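News > Health Law > End-of-Life Care

Stakedbridge hospice wins delay on assisted dying referral rule

Last updated: Tuesday, 4:15 p.m.

Hospices in Stakedbridge will not have to refer patients for assisted dying until at least June, after a county judge put a new state health rule on hold.

The rule would require any licensed care provider to pass on a patient's request within 2 working days, even if the provider objects to the practice. Jernmont Hospice, which has 40 beds and is the largest in the area, asked the court to block it. Its lawyers said a forced referral would make staff take part in something the hospice has opposed since it opened.

The judge did not decide whether the rule is lawful. The order says only that the hospice could suffer harm before a full hearing takes place, and that patients can still contact the state's information line directly in the meantime.

Stijn Leemans, the hospice's medical director, said the ruling gave his staff time to go on working as they do now.

"When a patient tells us they want to die, we sit down with them and find out what is behind it," he said. "Very often it is pain we can treat, or worry about being a burden on a daughter or a husband. A 2-day deadline cuts that conversation short."

Leemans said the hospice does not stop patients from leaving or from seeking advice elsewhere, and that it hands over medical records when asked.

Supporters of the rule said the delay would leave some patients without help at the point when they are least able to look for it. Tumelo Du Plessis, a lawyer for the patient group Stindimska, said people in a hospice bed often cannot make phone calls or fill out forms on their own.

"The law gives them a right to ask," Du Plessis said. "If the only doctor they see won't pass the request along, that right doesn't mean much — and they don't have months to wait for a hearing."

The group plans to file its own papers in the case.

Assisted dying has been legal in the state for 5 years. The original law let both doctors and institutions decline any involvement. The health department narrowed that protection last fall, saying it had received complaints from families about requests that were not answered. It has not said how many complaints there were.

Several smaller providers, including the Stevens nursing home, have said they would close their hospice wings before complying. The department said it would not comment while the case is in court.
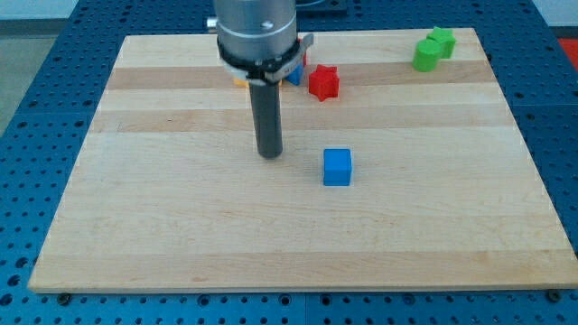 A striped maple board on a blue metal table.

Both sides have been told to submit written arguments before the June hearing. The rule stays in force in the rest of the state, where providers that fail to refer can be fined or lose their license.

Contact the newsroom | Copyright Stakedbridge Health Law News | Back to top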